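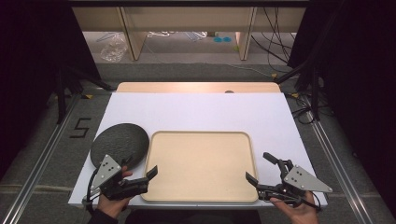 We went to the Tradunetti open day in November, four of us in Declan Lowther's car. Tradunetti make tableware for canteens, care homes and school kitchens, and once a year they let people walk round the works. Tickets are free but you have to write in for them. Ours were for the 11 o'clock group.

Parking is on the grass behind the loading bays. It had rained for most of the week and two cars needed a push. If you go, use the public car park by the church and walk back down the hill, which takes five minutes.

Everyone signs in at the gatehouse and gets a paper hat and a pair of overshoes. Our guide was Noeline McPhee, who started in the packing room and now runs the glaze side. She had a quiet voice and the first room is loud, so stand near the front. I missed most of what she said about the clay store and had to ask Declan afterwards.

The clay comes in as powder and is mixed on site. From the mixing tanks it goes to the presses. A press takes a lump of clay, squashes it between two halves of a mould and turns out a plate with the rim already on it. The trimmings go back into the tank. Trays are done on a separate line at the far end, with slower presses, as a long flat shape will warp if it is hurried. They lose more trays than plates, and the bad ones are ground up and sold as hardcore.

The kilns were what I had come for. The big one is a tunnel 70 metres long and the ware goes through it on trolleys. You can't see much from the outside apart from a row of dials and a small glass port. The middle section runs at over 1000 degrees. It was very warm in there after the car park and people started taking their coats off. The old kiln next to it is called Gemel and hasn't been lit for years. You can walk inside it. The bricks have gone shiny from the salt.

Glazing was done by spray in closed booths, so there was less to look at. Noeline passed round some test pieces. The speckled finishes sell best at present, and the plain white that used to be most of the trade is now mainly hospitals.

Lunch was in the staff canteen: soup, a roll and a slice of fruit cake for a fiver. Shona Sheehan asked for it without the soup and got two rolls. The tea was good. There weren't enough chairs for both groups at once and some of the 11 o'clock lot ate standing up.

After lunch there was a talk by Keegan McAlister on how the firm tests for chips and cracks. It went on too long and the slides were hard to read from the back, but the part on dishwashers was useful. He said stacking plates while they are still hot does more harm than the wash itself. Flynn Ashby asked about microwaves and was told that any hairline crack is a reason to stop using the plate.

The seconds shop is by the exit. Prices are up to 50 per cent off, cash or card. Most of what was left by the afternoon was side plates and odd saucers. I bought a large oval dish with a pinhole in the glaze underneath, and Declan got a box of mugs for the cricket club. The morning groups get the best of it.

The tour isn't suitable for pushchairs, and there are two flights of metal stairs with no lift. Toilets are at the gatehouse only. We were back on the road by three.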